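The Slow Return of the Mended Couch

Repair shops were supposed to be gone by now. In Gundeck they have a waiting list.

24th October

The line outside Golen starts before the shutters go up. Cushions under arms, a footstool on a dolly, one armchair sticking out of the back of a hatchback with the door tied down. Saturday is drop-off day. By lunch the front room is full and they start turning people away, politely, with a slip of paper and a date in December.

Ten years ago this street had one upholsterer and he was trying to sell up. Now there are six shops between the bridge and the bus depot, and all of them are behind on their orders.

What changed? Depends who you ask. Prices, mostly. A new couch that will last costs more than a lot of people's first car did. A cheap one sags by the second winter. And the cheap ones are bulky and awkward to get rid of, the city charges $40 to haul one off, and you still have to get it down the stairs yourself. 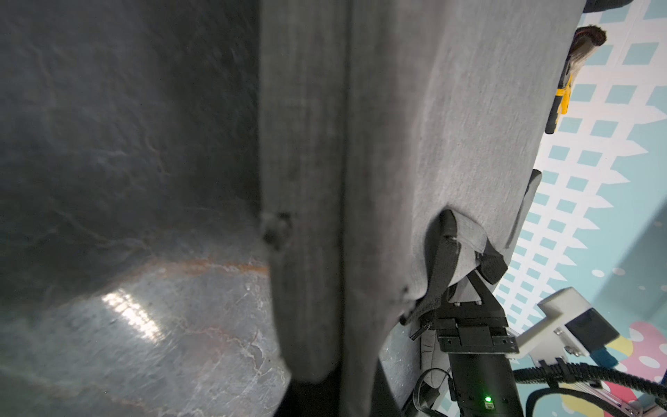 So people fix. Or they pay somebody to. A seat cushion recovered at Golen runs $53 if you bring your own fabric, more if you don't, and a lot more if there's piping. Piping is where the hours go. Everybody wants piping until they hear the price.

The trade itself hasn't moved much. Pull the staples, save the old cover, use it as the pattern. Cut the new one a touch bigger than you think. Sew, stuff, swear, unpick, sew again. Most of the shops here learned it from the same place, a furniture plant called Drodness that ran on the east side of town until it closed and left a few hundred people who knew how to put a cover on a frame and had no frames to put covers on. Some went to car seats. Some to boats. A handful rented storefronts, and those are the ones with the lines.

You can still spot a Drodness-trained hand by the corners. They round them. A square corner on a cushion wears through at the point, the thinking goes, so you take the point off before the customer's elbow does. Other shops will tell you this is nonsense and that a square corner looks sharper. It does look sharper. The argument has been going on for years and I don't expect to settle it here.
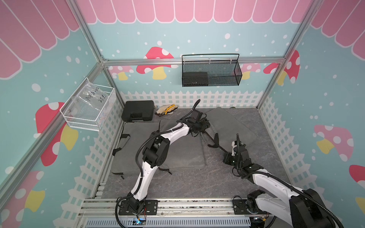 Fabric is the other argument. Güneş, the wholesaler at the bottom of the hill, sells by the roll and will cut for walk-ins if you catch them in a good mood. Go early. The back wall is all upholstery weight, the tables by the door are remnants, and the remnants are where half the town's dining chairs come from. Nothing is labeled the way you'd want. You ask, you get an answer over somebody's shoulder, you write it on your hand.

Gray outsells everything. It has for years and the shops are tired of it. Light gray, dark gray, gray with a fleck. Customers come in saying they want something bold, a mustard, a bottle green, and they walk around with the swatch for a while and hold it up to the window, and then they order gray. One shop stopped putting it in the window display. Didn't help.

Velvet is creeping back, though. Shows every mark, hates cats, and people love it anyway. Corduroy too, wide wale, mostly for younger customers who have found a seventies armchair on the curb and want it to look like a seventies armchair.
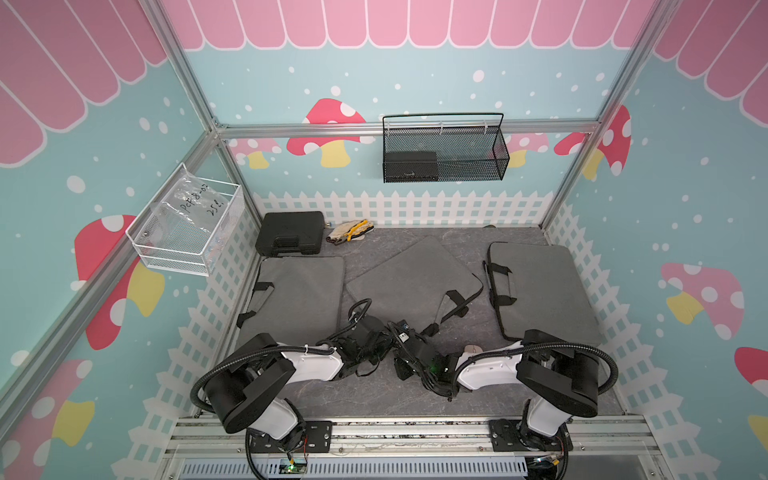 Then there's the stuff that can't be saved. Every shop has a corner for it. Particle board frames that swelled after a leak and won't hold a staple. Foam gone to crumbs. Glued joints where there should of been a screw. The shops will tell you straight, usually before you have it through the door, and people still get upset, becuase it isn't really about the couch. It was a parent's, or it was the first thing they bought together. A good upholsterer lets that conversation run a bit and then offers to make two pillows out of the cover.

Pillows are good business, by the way. Quick, cheap, no frame, and anyone can carry them home on the bus.

If you want to try it yourself, start with a drop-in seat. Dining chair, four screws underneath, the pad lifts right out. A staple puller is worth the money and a butter knife is not a staple puller. Wash your fabric first if it can be washed. Work from the middle of each side out toward the corners, pull firm but not so hard the weave goes crooked, and leave the corners till last.
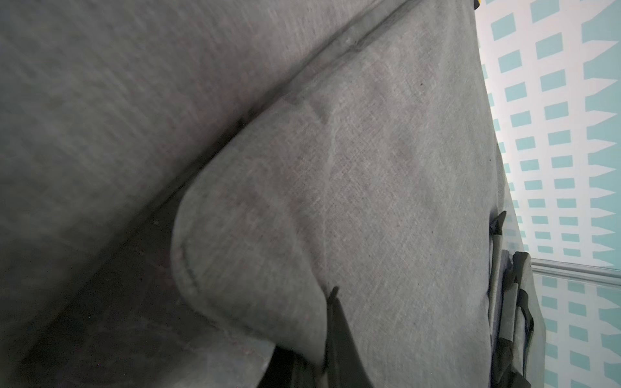 Zippers, wait on those. Every beginner wants a zipper so the cover comes off for washing, and every beginner puts it in the wrong seam. It goes at the back, low, and it should wrap a little past the corners or you'll never get the foam in. Golen runs an evening class on exactly this, zippers and nothing else, and it fills the day it's announced.

The next one is after the new year. Bring your own thread, they run out.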